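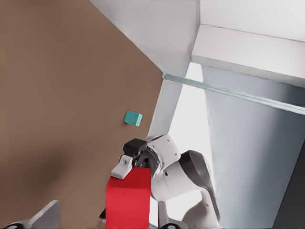 Questions people ask us about the Skyrme study

Since the write-up went online we've had a steady trickle of very kind emails, and many of them ask the same things, so Hywel Phillips and I have gathered our replies on one page. Do write if yours is missing!

Is it all done in simulation?

The training is, yes. Every scene is rendered, from the brown tabletop and the blocks to the white arms themselves. We did run a small set of trials on real arms in August, and those are written up separately because the set-up differed in more ways than we'd have liked.

What were you trying to find out?

Whether a policy that sees the table through a camera on one arm can cope when another arm is working in the same view. A second arm hides things, throws shadows and generally gets in the way, and our older method (we called it Irkmont) was rather poor at telling a blocked view from a missing object. Skyrme keeps a short memory of where each block was last seen – nothing grander than that.

Why a tall red block and a little teal cube?

The tall one gives a gripper plenty to hold and hides a good deal of whatever is behind it. The cube is small and easily lost from view, and we wanted both sorts of trouble. The strong colours make it much easier for a tired person to check the renders by eye, too.

How much data did you use?

2,951 simulated episodes for training, with 13 table layouts kept back for testing. We repeated everything with 5 random seeds.

And how well did it do?

Skyrme finished 80 per cent of the test runs. Most of the failures came from a poor grip on the tall block, so a better memory wouldn't have saved them, and we're looking at the contact settings next.

Does the tilted viewpoint matter?

It does, a little. A camera that travels with an arm seldom sees the table square on, and when we levelled the images beforehand the results got slightly worse. We have a few guesses as to why – none good enough to print yet.

May I use the scenes in my own teaching?

Please do, and we'd love to hear how you get on. A line crediting the project is plenty.

Soudabeh Tabrizi
Page last updated April 15, 2019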